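# Packing the small things before the big ones

In September I move from the flat in Breslow street to a smaller one, and I have decided that this time I will pack properly. The last time I moved, I put everything in black bags during one night, and for two months I could not find my scissors. I don't want to live like this again.

So I started with the bathroom shelf and the drawer under it. It is a good place to begin, I think, because nothing there is sentimental. A comb is a comb. I spread a green cloth over the big table to protect it and also to see better what I have. On a dark table the black hair pins disappear, but on bright green everything shows itself immediately.

My rule for this drawer was borrowed from my friend Venla Lappalainen, who has moved more often than anybody I know. First take all things out, and only after that decide. I used to decide while my hand was still in the drawer, and so I kept a lot of rubbish. When the things lie on the table you are a little ashamed of them, and this helps. I had 3 nearly identical tubes of hand cream, all opened. I had a hotel shower cap. I had an adapter for a country where I have never been.

The box I chose is a low and wide one. Many people take deep boxes for the bathroom, and then the heavy bottles are lying on the top of the light things, or the opposite, and you must dig. In a shallow box you have one layer and you can look at it as at a tray. It holds less, I admit. But I can carry it alone down the stairs, and my stairs are narrow.

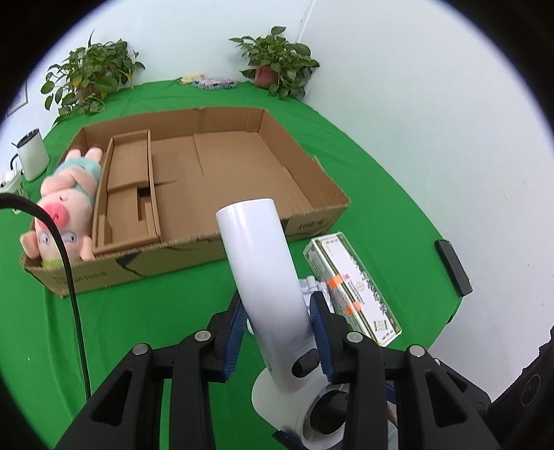 *The white one with the round head, at the edge of the box.*

Electrical things were the most difficult for me. They have strange shapes, a handle in one direction and a head in another direction, and they never want to lie flat. I tried first to put them in the corners, but then the middle stayed empty and everything slid when I lifted the box. Now I lay the longest thing diagonally and fill the sides with small towels and socks. The socks must travel somehow anyway.

For the cables I have no elegant solution. I wind them loosely, not around the handle, because my mother always told me that the cable breaks inside at the place where it bends. Then I close each one with a strip of old fabric. Laine says I should use the paper tube from the toilet roll, one for each cable, and write on it. I tried it with one cable and the tube became flat in the first hour. Maybe she has better toilet paper.

Bottles go into another box, standing, each cap closed with tape. I paid 700 for the whole removal with the van, and I would not like to pay again for a mattress with shampoo in it.

On every box I write the room and then the first thing I will need from it. Only "bathroom" is not enough when you stand in a new flat at eleven in the evening and look for your toothbrush. I write on two sides, with a thick marker, and never on the top, since the top will be under another box.

The drawer is empty now and I have washed it. Next is the kitchen, which I am afraid of. There is a cupboard over the fridge that I have not opened since spring, and I believe the fondue set of my aunt is still living there. If somebody near Breslow street wants a fondue set with five forks, please write to me in the comments.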